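Readers wanted for a very large picture atlas

Hi, I'm Grímur Bundgaard, and I run the children's list at Malent, a small press in Domham. We're making an illustrated book of rivers for kids aged seven to ten, and I need families to read it with before it goes to the printer. It's 100 pages, the working title is Coltitside, and Dong-hyun Lim has drawn every single otter, barge and soggy picnic in it (there are a lot of otters!).

What I'm looking for

Kids who like poking at pictures, plus one grown-up each. Strong readers, slow readers, kids who only want the fish – all welcome. I'd love a few who say they hate maps. You don't need any background in books, and siblings can share a place if they can stand each other.

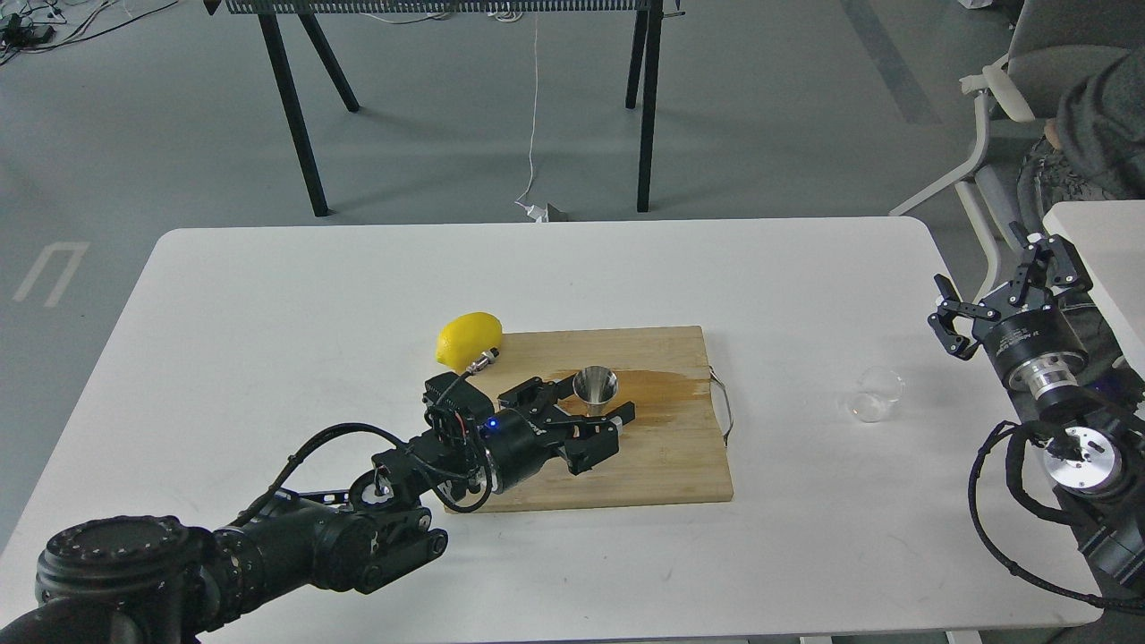

What you'd do

We'll mail you a set of unbound proofs in March. Read them however you normally read at home, on the floor or at the kitchen table or in the bath if you must, and let your kid write all over them. Then the two of you come on a video call with me and Dong-hyun for an hour or so and tell us what was boring. Please don't be polite about the chapter on canals. I wrote it and I already have my doubts. 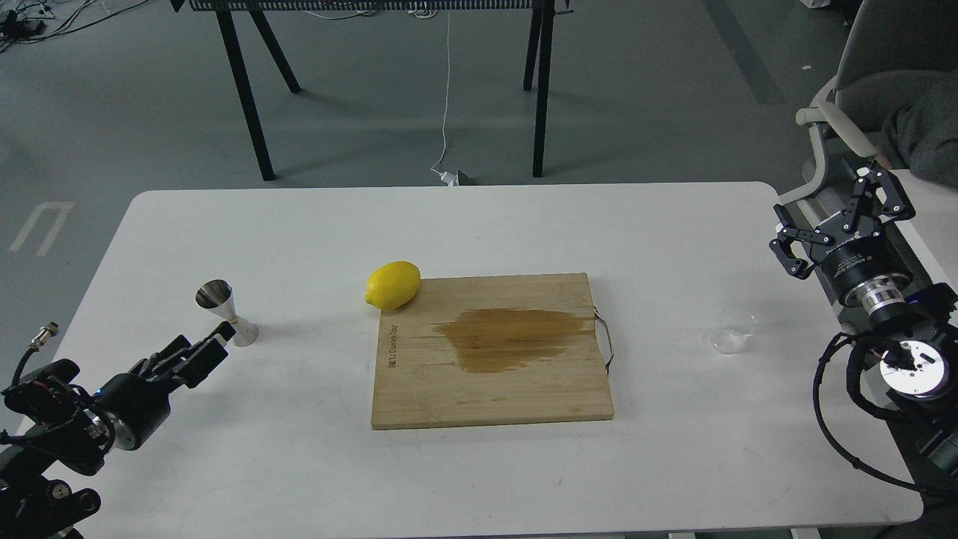 What you get

$200 per family, paid after the call, and 2 finished copies when the book is out. Your kid's name goes in the back too, if you're both happy with that. The proofs are yours to keep – scribbles and all, once we've had photos of the pages.

How to sign up

Write to me at Malent with your child's age, the last book they finished and the last one they gave up on. A few lines is plenty. Put "Rivers" in the subject line so it doesn't end up with the manuscripts. I'll write back to everyone, including the families I can't fit in this round.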